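## Vieux ordinateurs : la collecte reprend en août

La collecte de matériel informatique reprend en août au local de la rue Stasiv. Nous acceptons les tours, les portables, les claviers et les câbles. Les imprimantes et les téléviseurs restent à porter à la déchetterie.

Avant de déposer une machine, copiez ce que vous voulez garder. Les disques sont effacés par l'atelier Cernix dans les 2 semaines suivant le dépôt, et rien ne peut être récupéré ensuite. Si vous préférez conserver le vôtre, retirez-le ou demandez-le à l'accueil.

L'an dernier, 200 appareils ont été déposés. Ceux qui peuvent encore servir vont à l'association Rosley, qui les prête aux familles du quartier. Zakhar Hordiienko tient la liste d'attente.

Des tours de bureau ouvertes, côté intérieur :

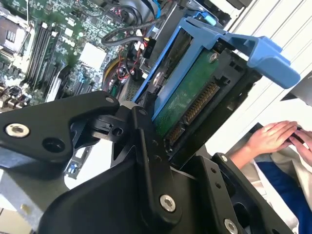
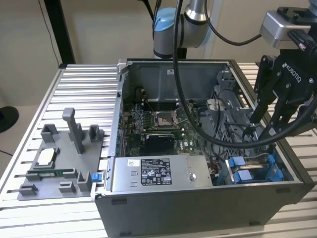
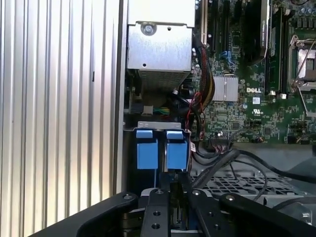
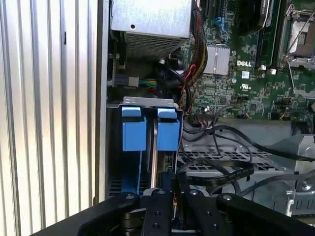

## Bibliothèque : horaires d'été

Ouverture de 9 h à 13 h jusqu'à la rentrée. La boîte de retour reste accessible le soir.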